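Updated 06/06/2025

# Washing a big bedspread at home without wrecking it

Quick version, writing this between loads. I did the Tellberg one in April and got most of it wrong the first time, so this is the fixed order.

**You need**

- a washer with enough room (mine is a Pleltik, 19 lb drum)
- liquid detergent - powder leaves streaks on pale fabric
- a tape measure
- two drying racks or a long line

## Before the wash

Read the tag. If it says dry clean only, stop there.

Measure it. Write the length down somewhere, mine was 229 cm before and I was glad I had the number later. Check seams and corners for loose thread, fix those now. A small hole comes out of the drum as a big one.

Spots: dab cold water and a drop of detergent, leave 5 minutes, blot. Dont scrub.

Then see if it fits. Put it in dry and push down with your hand. You want a good gap on top. No gap, go to the laundromat - Cunero on the corner has the large front loaders and it's worth the quarters.

## Wash

Cold, gentle, slow spin. Half the detergent you think. Load it loosely in a ring, not a ball, or the machine goes off balance and walks across the floor.

Extra rinse. Always.

No softener. Makes cotton feel greasy after a few rounds, and it did nothing for the creases.

## Dry

Over two racks, spread wide, flip after an hour or so. Mine took till the next morning. Dryer is OK if the tag allows, low heat, 44 minutes, then pull it out and shake it hard and put it back in if the middle is still damp. The middle is always still damp.

Measure again. Lost a little length? Tug it gently while damp, end to end, two people if you can.

## Back on the bed

Center it first, then let the sides fall. Smooth from the middle out with flat hands. Corners last. 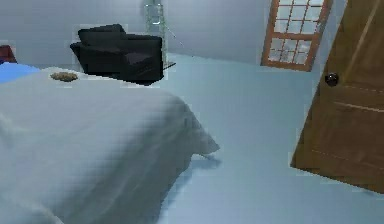
*Pale spread back on, soft folds at the corner.*

Creases that wont go: spray bottle, light mist, smooth, leave it alone overnight. Iron only thru a thin towel and only if the tag says so.

Storing a spare - cotton bag, never plastic. Mine go in an old Tatlı tote on the closet shelf. Refold along differnt lines every few months so the creases dont set.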